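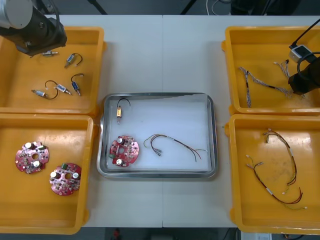
Flarkumau, June 17, 2018

Kitting task, student project: which part first?

Jekance
We have to fill the steel tray with one solenoid, one round board and one wire harness from the yellow bins. Two arms, one on each side. Our run takes 60 seconds and the judges want less. At the moment we do the solenoid first. Is that right?

vashisht_lab
I'd do the harness first. It takes the most room and the loose ends go everywhere. If it lands on the board you have to start again.

Jandach
Disagree. Put the board down first, on the left, then you know how much space is left for the wires. We did 13 test runs in April that way and kept the order.
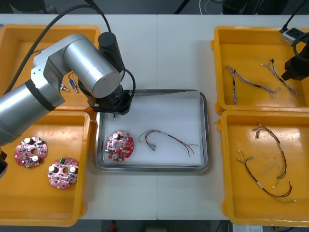

Photo: Jekance

Jekance
Second picture added. Board on the left of the tray, harness on the right with the white ends facing the board. The left arm is over the tray in that one.

vashisht_lab
Fine, but your harnesses overlap in the lower right bin in the first picture. I'd spread them out before worrying about the order.

Jandach
The rules say the bins stay as the judges fill them. Check section two.

vashisht_lab
Ours didn't say that last year. If so, grip near the white connectors and lift slowly.

Jekance
Will try both orders tomorrow and post the times.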